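4. What the retired goalkeepers told us about becoming coaches

We come now to the part of the study that we enjoyed most, and we hope the reader will forgive us if we take our time over it. The earlier sections dealt with the playing records held by the Holmgren League, which are good on appearances and goals and very thin on what happened to people once they hung up their gloves. To fill that gap we sat down with 35 former goalkeepers, all of whom had gone on to coach or manage at some level, and asked them to talk us through the first two seasons after they stopped playing.
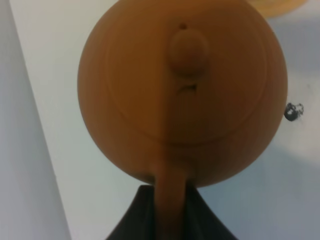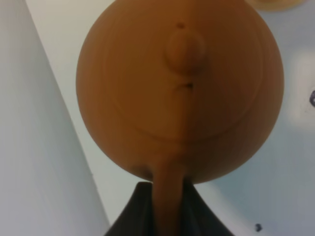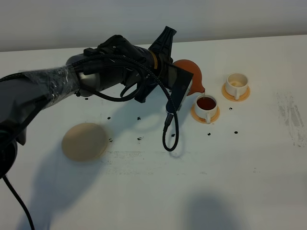
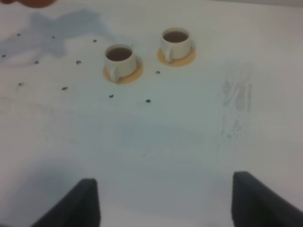
Figure 2. (a, b) Round orange teapot with its lid, from above; (c) black robot arm over a white tabletop; (d) white cups on round coasters.

The conversations were long, and most of them wandered a good way from the list of topics in the appendix before finding their way back. We let them wander. A man who had kept goal for Zerkanico Athletic through three promotions spent most of the first hour on the state of the old training field, and it was only when he got to the drainage that he mentioned, almost in passing, that he had run the reserve team's practices there with a dislocated shoulder strapped to his side. That injury never made it into the league record. The record simply has him listed as a player in one season and as an assistant coach in the next, with nothing to say how the one turned into the other.

4.1 Injury and the player-coach year

Injury was the most common way out of the game, and shoulders, fingers, and knees came up again and again. What surprised us (and it surprised our colleagues in sports medicine less, we should admit) was how often the injury happened while the person was already doing some coaching. Clubs in the lower divisions liked to give an older goalkeeper the title of player-coach, partly as a kindness and partly to save a wage, and the men and women who took the title often found themselves taking every shot in every drill for the sake of showing a younger keeper how it was done. "I was facing the same practice twice," one told us, "once for me and once for the kid."

Sunil Nanayakkara, who carried out most of the interviews, noticed that people spoke of this year with a good deal of affection even when it had ended badly. They liked being useful. Several of them kept their session notes, and one lent us a whole shoebox of them, written on the backs of team sheets in very small handwriting. We have drawn on those notes in Section 5.

4.2 First jobs in charge

The first managing job tended to come through a former teammate, and it tended to be a modest one. Crowds of 690 or 1,000 were remembered to the last head by people who could not tell us the score. Tiltex Rovers, a works team that later folded, gave four of our group their start, and every one of them described the same arrangement: a small office shared with the kit, a short contract, and the club chairman on the phone on Sunday evening to go over the team selection. It was a hard school, but a friendly one, and all four stayed in touch with each other long afterward.

There was less agreement on whether goalkeeping had been good preparation. Some felt that years of looking at the whole field from behind the defense had taught them to read a game, and they talked about shape and spacing in a way that we found very persuasive. Others felt they had been kept apart from the outfield players for so long, with their own drills in their own corner, that they had to learn midfield play from scratch. Juniper Villanueva's coding of the transcripts suggests that the second group were mostly those who had trained under a specialist goalkeeping coach, while the first had trained with everybody else. We would treat this with some caution, as specialist coaching came in at different times at different clubs, and our group is a small one.

4.3 Moving on from the first club

Most of the first jobs ended in dismissal, and people were generous in talking about it. The Clarnano City group is worth setting apart, for there the board had a habit of moving a manager sideways into scouting or youth work when results went wrong. Those who were moved in this way stayed in the game longer than the others we spoke to, and they were more likely to say that they would take the same path again. We return to them in Section 6, where the career histories are set out season by season.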